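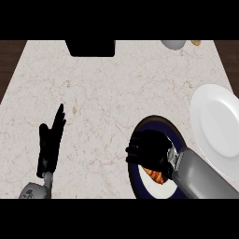 Raghavendra D'Souza
Research Support Officer, Utau Simulation Group

Ticket subject: Success rate in the plate transfer task does not match the reported result
Raised by: Everaldo Bragança, Toledo
Opened: 20 May 2023
Status: Awaiting confirmation

Summary of report
The requester trained the Brevel policy on 1,856 simulated demonstrations and evaluated it over 60 episodes. The evaluation script recorded 18 successes. The figure in the group's January report, obtained with the same number of episodes, was 44. The requester asked whether the checkpoint supplied to Toledo was the correct one.

Findings
The checkpoint is correct. Its checksum agrees with the archived copy.

The rendered view attached to the ticket has a black band across the top and another across the bottom. The lower band hides part of the blue-rimmed dish over which the right hand is held. Training images for Brevel were stored without bands and resized directly to the square input. The Plimeck loader pads images by default, and this setting was left unchanged at Toledo. The policy was therefore given a view with different proportions from those used in training.

The left arm was also considered. Its joint readings were within the expected range in every episode log, and no fault was found.

Action requested
1. Set the padding option in the Plimeck loader to off.
2. Clear the image cache before restarting.
3. Repeat the full evaluation with the original seeds and attach the complete log.

Results obtained with padding enabled should not be entered in the comparison table. The ticket will remain open until the repeated evaluation has been received.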